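Home | Make It | Ask Us | Puzzles | Grown-Ups

Print this page | E-mail to a friend

How a robot hand learns to pick up socks

My robot hand is named Ollik, and right now it's terrible at socks. It can pinch a marker just fine! But a sock is floppy, and floppy things are hard for robots.

Think about how you pick up a sock. You don't tell your fingers, "Open, go down, squeeze, go up." You just do it. A robot needs way more help than that, so I show it. I hold a gripper with two fingers, kind of like giant tweezers, and I do the job myself while a camera watches. Then the computer looks at what I did and tries to copy it.

One try isn't enough. I did 106 tries and Ollik still grabbed at the air next to the sock (so close!). My friend Menaka Sultana, who builds with me at our workshop in Ollandale, said to keep going. At 146 it got a corner. I'm aiming for 190 before the end of October.

Why so many? Well, a sock never lands the same way twice. Sometimes it's a ball, sometimes it's a pancake. If Ollik only ever saw pancakes, a ball would be a big surprise.

Want to try it at home? Tape a craft stick to your thumb and another to your pointer finger, and pick up a sock using only the sticks. Now do it with one eye closed. Tricky, right?

I like practicing on a bed best, so that's where I work most evenings.

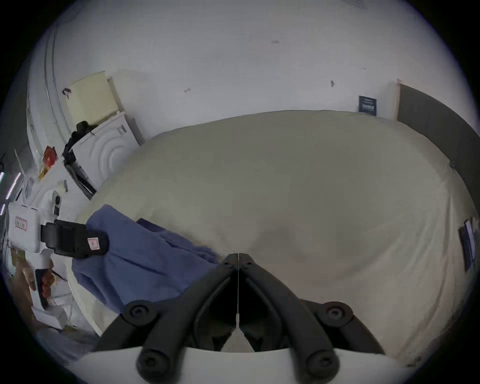
Shirts come after socks, and I'm a little nervous about sleeves. Wish us luck!

More from Make It
Why do robots need elbows?
Arif's cardboard crane
What is a motor?
Ask Ilze: can a robot get tired?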